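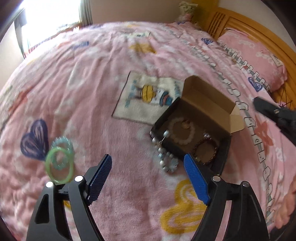

Tritau today released Skalludex, a set of household handling tasks recorded by people using a hand-held gripper. The set has 456 recordings made in 35 homes. Each one shows a person doing a small job with the gripper, so that a robot arm with the same kind of fingers can learn the job from the recording. The first group of tasks deals with jewelry. Bracelets are laid out on a bed or placed in a small open box, and the person works on them with two ridged blue finger pads. Beads are a hard case for robots – they roll, they shine, and a loop of them changes shape when it is picked up.

TRITAU, June 28, 2022

Recording is done without a robot in the home. The person holds the tool, does the task at a normal pace and starts again with the pieces in new places. Tritau also recorded 135 of the tasks a second time by remote control, with an operator steering an arm from another room, so that users can compare the two methods.

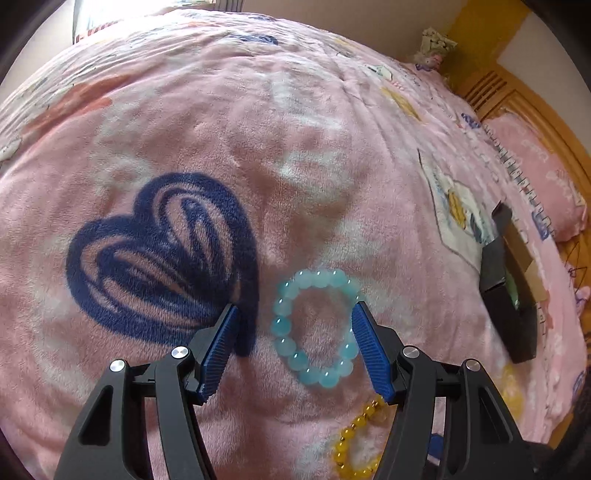 Nazari, which tested an early version on its own arms, said the hand-held recordings were easier to work with than the remote ones, but that it would like to see more failed grasps left in. Tritau said failed grasps will be part of version 2.

Skalludex is free for schools and research labs. Companies can get a license through Duka, which handles sales and support for Tritau.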